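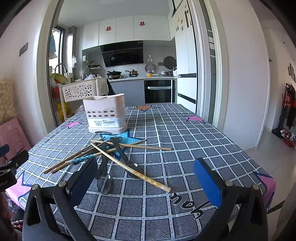 Finished the Henok Endale memoir last night. He spent 12 years in detention without a trial, and most of the book is about the paperwork.

Every 900 days a clerk brought a form extending his stay. He signed the first one. After that he refused, and they filed it anyway.

The chapter on letters is the hardest. His sister, Bethel Tamiru, wrote to him for years – he got four of hers.

Translation is by Yasuo Shibata and reads well. I could have used a map and a list of names at the front.

Published by Sesora, paperback due in August. My library had one copy and a short wait.

Next up is the Amnuay Phromma book on fishing crews.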